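Home Forums House & Floors Log in
Search this forum... Go

Small tile or large for a 14 by 10 utility room?

agnes_rustad
Pricing floor tile for the back room. Plain 24 inch squares come to $800 with grout. White octagons with little colored dots are $146 more. Worth it?

floorwork_mb
I'd skip the dots. More grout lines, more scrubbing. I laid some in March and regret it.

I. Grasso
Disagree. Small tile grips better underfoot, and a sealed grout line wipes clean. Mine gets a mop every other night.

floorwork_mb
Sealed by whom, and how often? Most people do it once and forget.

I. Grasso
Once a year. Takes me an hour.

agnes_rustad
Leaning toward white with red and navy, walls staying beige. Close to this:

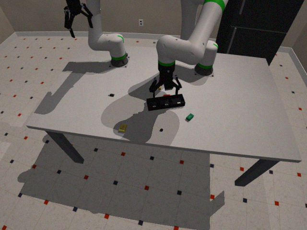

Perrine
Go with a light gray grout if you pick white. Bright white grout yellows by the back door no matter what you seal it with. And buy 100 extra dots, they chip when you cut the edges.

floorwork_mb
Agree on the grout. Still say large tile.

agnes_rustad
Ordering samples of both tonight.

We use cookies to keep you signed in. Accept Settings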